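Notebook, small room, desk corner
2021-02-16

Good day on the desk! I finally got to the part I've been looking forward to since we moved everything out of the Ondside building, and I want to get it down before I forget which decisions were on purpose.

First, the top itself. I keep wanting to sand it again and I keep stopping myself. The grain came up so much better than I expected after the second coat of oil (Pisska, the clear one, not the amber), and the dark knot near the front left edge is now my favorite thing in the whole room. I was going to fill it. So glad I didn't. It's solid, I pressed all over it with a thumbnail and nothing moved. Two coats is enough for now. A third can wait until September when we can have the window open for a whole day.

Turned the desk on the diagonal in the corner. I argued against this last week and I take it back. Flat against the wall you lose the back right corner completely, and you end up reaching over everything for a pen. On the angle you can get at it from the front and from the side, and the light falls across the top where before you were sitting in your own shadow.

The organizer went to the left end. It's the gray fabric one with three compartments, and I've tried it in every position there is. On the right it gets in the way of the cable. In the middle it's just a wall. On the left it's perfect, you reach over without looking and your hand lands in the pens. Sticky notes and the white pad share a compartment so they don't slide around, pens and the pencil have the other back one, and the front is for whatever small thing needs a home that day. I love this thing. It doesn't tip even with everything leaning one way, I checked by loading all the pens on one side.

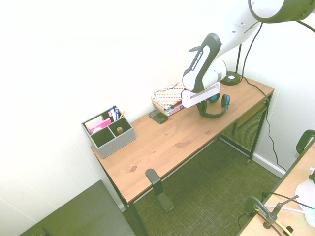

Photo: Sadton workroom.

Books against the back wall, lying down, no bookend needed. I tried them upright first and they kept fanning out, and a bookend on an oiled top is asking for scratches. Stacked flat they stay put. The zigzag cover goes on top because it's too cheerful to bury, all that pink and blue. If you take one from underneath, please put the zigzag one back on top!

Phone goes flat in front of the books. Screen up, so you see a call come in without touching it.

Headphones: still no proper place. They lie on the desk for now and I don't mind it, the blue inside the cups looks great on the honey color. But they take up more room than you'd think, and the headband always ends up pointing at whoever is sitting down. Options I wrote on the pad:

- hook under the top, right side, near the crossbar (easy to reach? have to test sitting down)
- on the mesh shelf, in a cloth bag
- leave them where they are and stop fussing

Leaning toward the hook. The crossbar is real wood and would take a small screw, but I want to measure how much clearance there is for knees first. The mesh shelf would be fine for storage but I know us, we'd never put them back down there.

Speaking of the mesh shelf, I'm very happy we kept it. I had it in the pile to go with the Coşkun shelving. Black mesh with the black frame looks like it was bought together, and dust drops straight through to the carpet where the vacuum can get it. Carpet is a pain for crumbs and a joy for dropped pens, they don't roll anywhere.

Cable at the back right goes over the back edge and down the wall to the floor. It works but it's not pretty. I'd like to bring it in along the leg with fabric ties, the soft kind, no staples in the baseboard. We have 6 ties left in the drawer and I think 3 will do it. Leave some slack at the top or it'll tug every time someone shifts the desk.

Small things I noticed:

Oil smell is gone from the top but not from the rags. Rags go outside, spread flat, not in the bin.

The front edge is a touch rougher than the rest where my sleeve rests. 320 paper, a few light strokes, wipe with oil after.

Feet sit deep in the carpet. Level reads fine lengthwise. Across, the bubble is a hair off toward the wall. Put a folded card under the back foot and look again once the carpet has settled.

Next time: knee clearance, then the hook. Bring the short screws and the good tape measure, the one that locks.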